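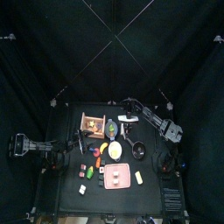

Black-topped table inside the fabric enclosure, Sandness Hall.

Minutes of the July meeting, Sandness Hall Users' Group

Chair: Tâm Tăng

1. The minutes of the previous meeting were approved.

2. Heating. The quote from Aitken for a new boiler was received at $459 above budget. Members asked for a second quote from Ostano.

3. Parking. The request for 2 additional spaces on the north side was deferred.

4. Hire rates. The deposit for evening bookings will remain at $200.

The meeting closed at 8:40 p.m.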